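Chapter 3
When the Grip Fails

Of all the ways a robot can let you down, the dropped part is my favorite to teach. It looks so simple! The fingers close, the arm lifts, the part slides out, and the program carries on as if it were still holding something. Finding out why can take you through geometry, friction, timing and code in a single afternoon, and you come away knowing your machine far better than before.

Our main case comes from Tapia, a small plant that packed fittings for the Clasa line. One June, a cell there dropped 44 parts in a run of 700. The operators blamed worn finger pads and changed them. The drops went on. They slowed the arm, and the drops went on more slowly. The real fault was in the grasp angle: the program treated every part as if it lay flat, and a part tilted on its side met the pads along an edge.

You will rebuild that fault yourself in Kalo, the simulator used all through this book. Start with Exercise 2, and leave the grasp angle alone at first — I want you to see the failure before you fix it. Pay close attention to the moments before the fingers close, when the part's tilt and the gap between the pads matter most.

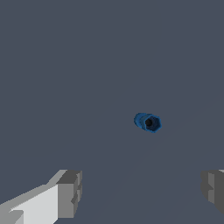 A dropped part is also a safety matter. The Tapia cell had no check that the grip had held, so the arm kept swinging toward the packing station with nothing in its fingers, and any loose part could end up under the guard door. Section 3.2 adds that check, and Section 3.3 covers what the arm should do when the check fails: stop, hold position, and wait for a person to clear the cell.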